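I met Saimi Tikkanen in the cafeteria of the conference center in Prakstead, at a table so small that our knees kept bumping. She'd just come off a morning of talks on the shared river treaty, and she wanted soup before she wanted questions. Fair enough! I waited.

Saimi has sat on the Grosta delegation for five years, first as a note taker and now as its deputy head. She laughs easily, and she talks with her spoon.

"People think we argue about water," she told me. "We argue about verbs. We spent two days last August on 'shall' and 'should,' and I can still feel it in my neck."
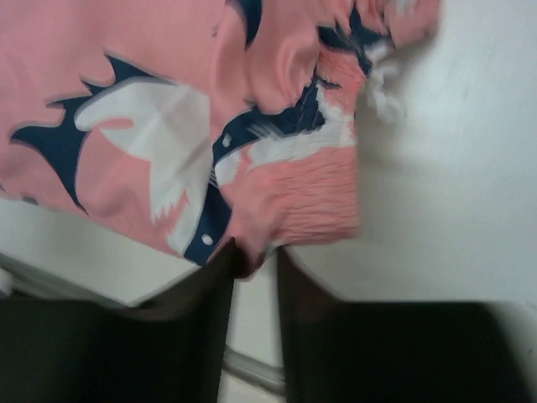
Small country, long table

Grosta brings four people to these talks. Fesden, upstream, brings a whole row (and their own coffee, which I envied). I asked if that felt lopsided and she shrugged.

"You get one vote each. What you don't get is sleep, when the draft is 788 pages and there are four of you reading it."

Her old boss, Hämäläinen, taught her to read the annexes first, and she still does. That's how she spotted that the dry season clause had lost its date between two versions. I'd have missed it, I'm sure of that. She says it was an honest typing slip, and Fesden fixed it the same afternoon.

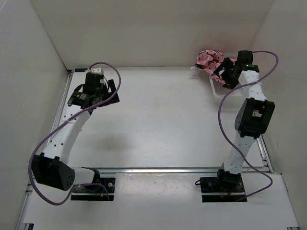 So what is still holding up the treaty?

"Who pays for the gauges," she said. "There are 58 of them along the river and most are older than I am. Everybody wants the readings, and then the bill comes around and everybody studies the ceiling."

She'd like the cost split by how much water each side draws. Fesden wants it split evenly. I could see her getting warmed up, so I let my own soup go cold and kept writing. Over 1,843 households on the Grosta side pump straight from the river, she said, and she has visited a good many of them herself.

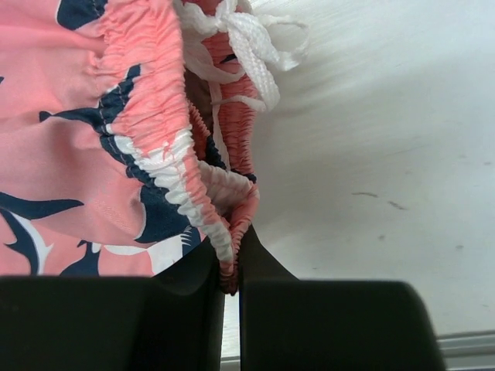
What happens next

The delegations meet again in spring, back in Prakstead, and Saimi hopes to have the gauge question down to one page by then. She'd also like a bigger table.

"Put that in," she said, and went off to find her coat.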